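Search the forum
Go

Teleoperation: hand closes too early when I put objects in the tray

Oda Isaksson
13 April 2022

Hello. I am teaching a two-arm robot by remote control with gloves. The task is to put small objects in a metal tray. When I replay my demonstrations, the left hand closes before it reaches the object. I have recorded 14 demonstrations and the error is in most of them. With the gloves on, I do not feel any delay. Should I record more, or is something wrong in my setup? 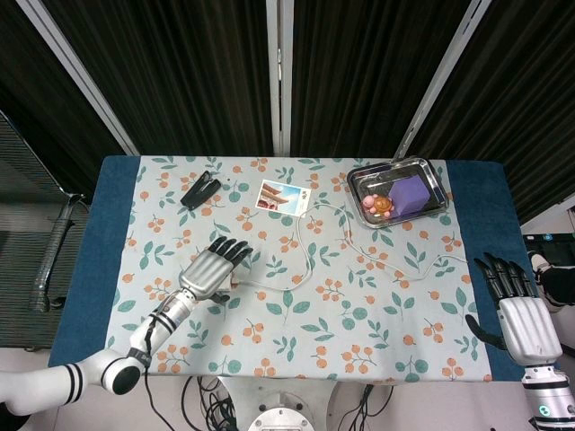
1 min read

The objects are a stapler, a postcard, a foam cube and a toy turtle. There is also a thin white cable on the tablecloth, and the fingers sometimes come near it. I would like to keep the cable there, as my real desk has one.

Gonzalo Requena

Please do not record more yet. I had the same problem in Prusau. The arm and the fingers were saved with different clocks, and the fingers were 200 ms ahead. Move the wrist and close the hand at the same moment, 3 times, and compare the two curves in your log. If they do not start together, correct the time stamps first. After this, your old recordings can maybe be saved.

Also, wait a little above the object before you close. I was always too fast in the beginning.

Josué Figueiredo

Just record 100 and it will learn.

Sota Takagi

I agree with Gonzalo about the clocks. For the cable, I would make the first set without it and add it later in different positions. The postcard is the hardest object, in my opinion. A flat card is difficult to lift with fingers from a cloth. I slide it to the edge of the table and take it from there.

We use cookies to remember your settings. Accept / Manage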